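Gripper trial moves from lab bench to bedroom

A side-by-side trial of robot grippers has moved into a furnished house in Stollham, where the Tavard home robotics group is testing how well different hands cope with bedding, clothes and other soft household items.

The trial compares 2 grippers on the same set of chores. Each one gets 40 attempts at a task before the crew moves on to the next room. Tasks include pulling up a duvet, picking a folded towel off a chair and opening a dresser drawer.

Project lead Mahsa Mirzaei said bench results had been a poor guide to what happens at home.

"On the bench you lay a cloth flat under good light and most grippers will pick it up," she said. "A bed is a big, soft, white surface with sun coming across it. The wrist camera has a harder time finding an edge."

Scoring is kept simple. An attempt counts if the item ends up where it was meant to go within 122 seconds and the operator has not stepped in. Drops are logged separately, along with any change to grip force.

Matilde Antunes, who looks after the controllers, said the group would also run 4 camera exposure settings with each gripper, as glare from windows had been a problem in earlier work at Baloyi. 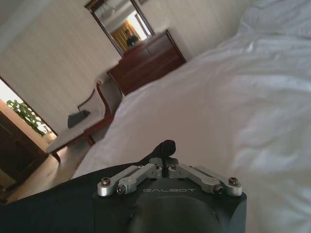 Will the results be made public?

The group plans to release the scores and the task list in September, once the kitchen and laundry rounds are finished. Video will be held back until the homeowners have agreed to its use.

Testing in Stollham began on 16th June. The bedroom tasks come first, followed by the kitchen.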